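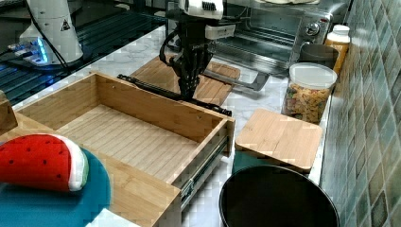 Teaching by hand, one drawer at a time

The kitchen at Poteck is on the second floor, between the meeting room and the stairs. It is used for lunch only after 2 in the afternoon. In the morning it belongs to the data team, and I was allowed to sit with their lead operator while she prepared the next group of recordings. She asked me to leave her name out of the text.

Her job is to move the robot through a task while the computer stores everything: the camera images, the joint positions, the opening of the gripper. One such recording is called an episode. In February the team began with drawers and cutting boards, and they are still not finished with them.

"People think we should start with cooking," she said. "But first the arm must understand a drawer. It slides, it has a stop, and sometimes it is a little open already. If the model sees only closed drawers, then a half-open drawer is a new world for it."

I asked how many episodes she makes in one morning. On a good day it is 33, she told me, and on a bad day 9. The worst days come when she changes the objects on the counter too often, and she changes them on purpose. Food containers, plates, soft toys and pots all move to other places between the episodes. The list of changes comes from a small program written by their partner Furnura, and she does not always agree with it.

"The program wants to put a pot in a place where my elbow is," she said. "I follow it anyway. If I choose by myself, I choose always the comfortable place, and the model will learn my comfort."

She was a physiotherapist before, at a clinic in Ruvside, and she believes this helps. She pays attention to how a movement begins. Her early episodes, she said, were too slow and too careful, with many small corrections, and the trained arm copied this hesitation exactly. It waited over the cutting board as if it had forgotten something. The team deleted 21 of those episodes and she recorded them again.

Do they delete all mistakes? No, and this was the part she wanted me to write down correctly. When the gripper misses the edge of a board and she recovers, the episode stays and receives a label. When she gives up, it goes to a separate folder.

"A recovery is very useful – maybe more useful than the clean ones," she said. "The arm will miss. It must have seen what a person does next."

The labels are checked by a second operator, and later a part of them is checked again at Bachmann, where the training runs. There are disagreements. One of them was whether a drawer that stops a finger's width before the end counts as closed. The discussion took two weeks, and now the written rule says that it does not.

I wanted to know if the work makes her tired. Her shoulders, yes, she said, and also her eyes. She takes a break after each hour and does not look at any screen.

Next the team will record with a second operator in the same kitchen, who is left-handed.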